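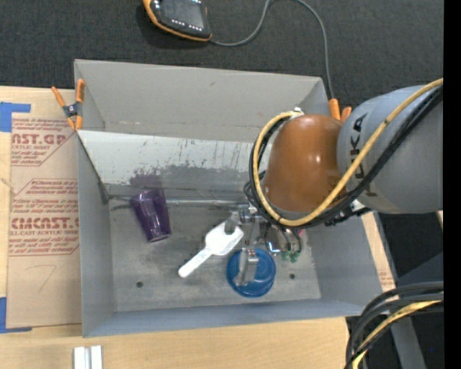
Second-Term Mayors and the Approval Problem

By Afaf Haddad
August 2, 2020

The mayor of Camden won his seat by 23 points. His approval has since dropped below that of his own deputy, and the coalition that put him in office is preparing for November without deciding whether he should lead the ticket.

Fadi Mahasneh took office with a program built on one measure, the Hattar levy, a charge on commercial property meant to pay for road and drainage work. The levy passed the council by five votes. Collection began in the following quarter, and complaints from small landlords reached the clerk's office within weeks. The rate was fixed at 400 dollars per unit for the first year, with no exemption for vacant space.

The political damage came from the vacancy rule. Owners in the Drarano district, where many storefronts stand empty, were billed at the same rate as owners in the center. Mahasneh defended this as simple to administer. His deputy asked for a review and did so in open session - a break with the practice of the past three terms, when such disputes were settled before the agenda was printed.

Voters noticed. In precinct meetings the deputy is now described as the more careful of the two, although both signed the original bill. The mayor's supporters reply that the drainage work is on schedule and that 121 properties have already been connected to the new line. Neither claim has moved opinion much.
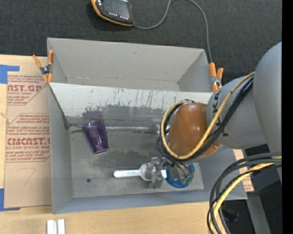 The second issue is jobs. The mayor's campaign promised that industrial land at Ziramdale would be filled by employers hiring locally, and the council approved tax relief on that basis. The relief is tied to capital spending, with no headcount requirement. A company that buys a KUKA arm, with its cables and gripper, earns the same credit as one that spends an equal sum on a hall for new staff. The opposition wants a hiring threshold written in. The mayor's office says this would slow down applications and has offered an annual report in its place.

Both parties will set their lists before November. The coalition can run Mahasneh again, run the deputy, or hold an open vote of members. The third option requires a rule change, and the deadline for filing one is close. The deputy has declined to say whether he would stand.

Contact the editors | Copyright 2020, all rights reserved | Back to top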